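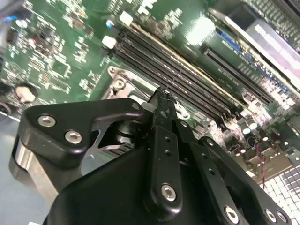

Photo: Naheed Hayat / Rilleo

Home Hacks > Make & Mend > Out and About

We use cookies to remember your settings and see which pages get read. Accept all | Manage choices

Placards for a march – quick tips

By Catarina Vieira, 2/11/24

Council cuts demo coming up, loads of you asking. So, fast:

Card. Side of a big delivery box, brown side out if you're painting, white paper pasted on if you're using pens. Paste right to the corners. Flatten under books overnight.

Lettering. Pencil first. Always. Five words or fewer if you can manage it, and start with the longest one so you dont run out of room. Black on yellow reads best from across a road. Red on brown – no.

Handles. Check what the organisers and police allow before you fix anything on. Ours last April was cardboard tubes only. Old wrapping paper tube, slit the top 42 cm or so, slide the card in, tape both sides.

Rain. Wide clear parcel tape over the whole front, strips overlapping a bit. Cling film is useless, went baggy before we'd left the car park. Bin bag over the top for the bus.

Paint on clothes. Emulsion – cold water, washing up liquid, old toothbrush, straight away. Marker pen, try surgical spirit on a hidden bit first.

Kids' ones: paper plate, lolly stick, masking tape. Done in two minutes.

Afterwards. Peel the tape off before the card goes in the recyling. Or keep it flat behind the wardrobe, Bernice Mensah has had hers out for three different marches and just pastes a new slogan on top.

Banners next time, need to find my eyelet pliers.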